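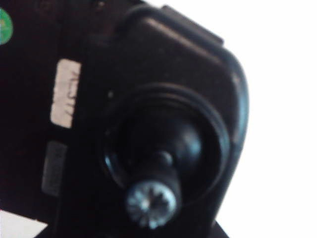

A **ball-and-socket mount** is a mechanical support that holds a small device and allows it to be tilted, turned and rotated about a single point. It consists of a rounded ball, a socket that grips the ball, and a stem or post that connects the joint to a base, bracket or arm. Mounts of this type are used with small displays, speakers, lamps, mirrors, phone holders and other equipment whose angle has to be changed from time to time. The terms *ball mount*, *swivel mount* and *ball joint mount* are often used for the same part.

## Construction

The socket is a cup or ring with an opening slightly narrower than the widest part of the ball, so that the ball cannot fall out once it has been pressed in. In many plastic mounts the socket is molded into the housing of the device. In others it is a separate part, closed by a threaded collar.

The ball may be plastic, metal, or metal covered with rubber. Smooth balls turn evenly but depend on firm pressure from the socket. Rubber-covered balls grip better under vibration and are common on vehicle mounts.

The stem passes out through the socket opening. Its width sets a limit on the range of movement, as the ball can tilt only until the stem meets the rim. A thin stem allows a wider range but bends or breaks more easily. Some stems are molded in one piece with the ball, and others are held by a screw. Where a screw is used, its head may have a slotted, cross-shaped, hexagonal or star-shaped recess. Star-shaped recesses, including the Torx pattern, resist slipping of the driver and are common on assembled electronic goods.

## Holding force

A ball joint stays in position by friction. The friction must be high enough to carry the weight of the device and low enough for the user to move it by hand. Three arrangements are in general use:

- **Fixed friction.** The socket is made slightly tight and is not adjustable. The joint loosens gradually as the surfaces wear.
- **Collar.** A threaded ring around the socket is loosened for adjustment and tightened afterward.
- **Clamp.** Two halves of the socket are drawn together by a screw or lever. Clamps provide the greatest force and are preferred for heavier loads.

The load on the joint depends on the distance between the ball and the center of weight of the device as well as on the weight itself. A light device on a long bracket may droop where a heavier one placed close to the joint remains steady.

## Use in the home

Household mounts are generally attached to a wall, shelf or desk. The base is fastened first, and the device is joined to it once the base is secure. Cables should be left with enough slack to follow the full movement of the joint. A cable pulled tight will slowly turn the device away from its set position, a fault often blamed on the mount.

Adjustment is made by holding the body of the device near the joint and turning it gently. Force should not be applied once the stem has reached the rim of the socket.

## Care and common faults

Dust collects in the gap between ball and socket and may be removed with a soft dry brush. Oil and spray polish reduce friction and should be kept away from joints that depend on it. Solvents can craze or weaken some plastics.

*Drooping* is the most frequent fault. On adjustable mounts it is corrected by tightening the collar or clamp. On fixed-friction mounts the usual remedy is to replace the socket part. *Creaking* normally indicates grit or uneven wear. *Cracking* of the socket ring tends to begin at the rim, where the plastic is thinnest, and a cracked ring should not be returned to use.

## The Skenby survey

A survey of discarded household mounts was carried out at the Skenby repair workshop by Bohdana Tymoshchuk and Fedir Stelmakh. It covered 117 mounts. Loss of friction was recorded as the main fault in the largest group, followed by damage to the socket ring. Broken stems were found in 14 cases. The authors recommended that makers supply the socket as a separate part, and that the size of the ball be marked on the base.

## See also

- Gooseneck (fixture)
- Hinge
- Tripod head
- Universal joint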